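Plarnard Court Homeowners Association
Minutes of the September general meeting
Held in the clubhouse lounge, 7 p.m.
Minutes taken by Nhi Văn

Opening

What a turnout! We ran out of chairs by the front door and had to bring in the patio benches, and I would love to see the same crowd next time. The minutes of the last meeting were read and approved with one correction (the side gate on Pustetti Lane is the north gate, not the east one. My mistake, sorry!).

Sales and rentals

Two homes have changed hands over the summer, both on Lultov Drive, and both sets of new owners were in the room. Welcome! One more house is being listed this month, a three-bedroom with the big screened porch that everybody slows down to look at. The sellers asked if they can put an open house sign at the main entrance. Agreed, as long as it comes down the same evening.

Owners who rent out a home or a room were reminded to send in the tenant form before move-in day. The form is one page now, down from four, and I can't tell you how happy that makes me. It asks for names, vehicles and a phone number, and that's it.

There was a good long talk about furnished rentals. Several owners want to offer them for stays of six months or more, which our rules allow. We agreed to put together a short guide covering bedrooms, parking, trash days and pool keys, and people were already throwing out ideas for it before we had even finished voting.
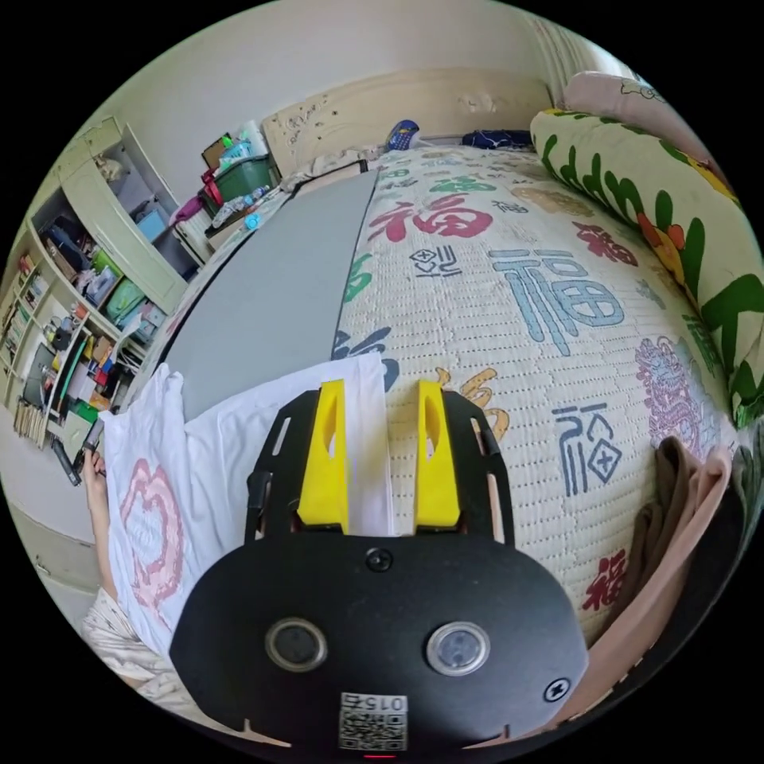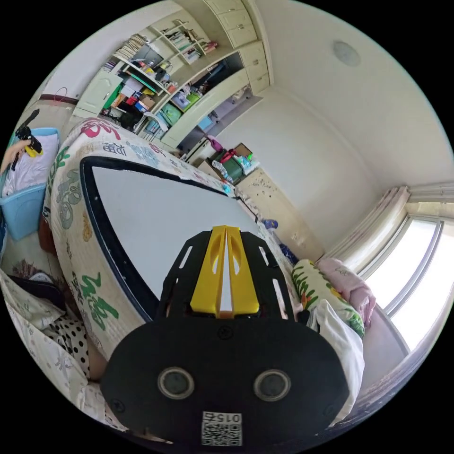 The guide will go out in draft with the next newsletter. Please mark it up and send it back, the messier the better!

Pool and clubhouse

The pool stays open through the end of the month. The new pump is in and it is so much quieter than the old one that two people asked if it was running. Resurfacing of the shallow end was discussed and held over until we have a second bid.

Clubhouse rental for private parties will be $200, with cleanup included. Motion carried, with 29 in favor and 2 against. The objection was that the old price was easier on families with small kids' birthdays, and it was agreed to look at a weekday rate.

Landscaping

Lục Gardens will start on the entrance beds as soon as the heat lets up. The plan is lantana along the wall and a row of crepe myrtles behind the mailboxes, and the sketches got actual applause. Sprinkler zone 7 is still spraying the sidewalk. The crew has been told, and will be told again.

Other business

Exterior paint: the color list now has a deep green on it, after three years of asking. You still need approval before you paint.

Street parking on Pustetti Lane: put off to the next meeting, when we should have the fire lane map.

Dog station by the north gate: approved.

The meeting closed at 8:40 p.m. Leftover lemon bars are in the clubhouse fridge, bottom shelf.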